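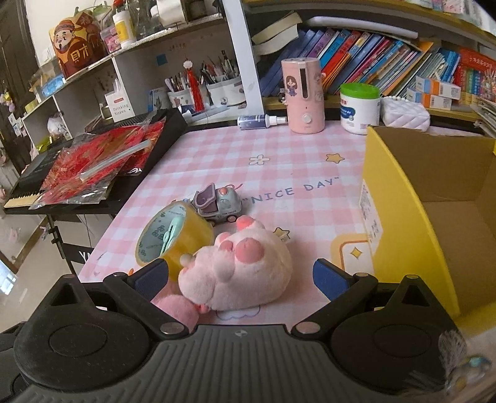

Pink plush paw on the desk, NICE DAY on the mat.

Vet in Broltville has suggested a dental powder for the cat. Greldale, seaweed based, you sprinkle it on wet food. I have questions.

The leaflet says "clinically shown to reduce plaque". Shown where? The small print points to one study, 6 weeks long, paid for by Greldale.

Emailed them on Tuesday to ask how many cats were in it. Got a reply with a discount code and ref number 3749. No cats mentioned.

Cuevas sell what looks like the same stuff for half the price. Two ingredients on each tub, same two, same order. If there's a difference I'd love someone to show me.

And yes, I've read the Dendden forum. "His breath is so much better" is nice but you also switched his food that month, so which was it?

Not saying it's rubbish. Kelp has iodine in it and mine is an older cat, so I want her thyroid checked before I put it on her dinner every day. The leaflet gives that one line, on the back.

Booked the blood test. Tub stays shut until then.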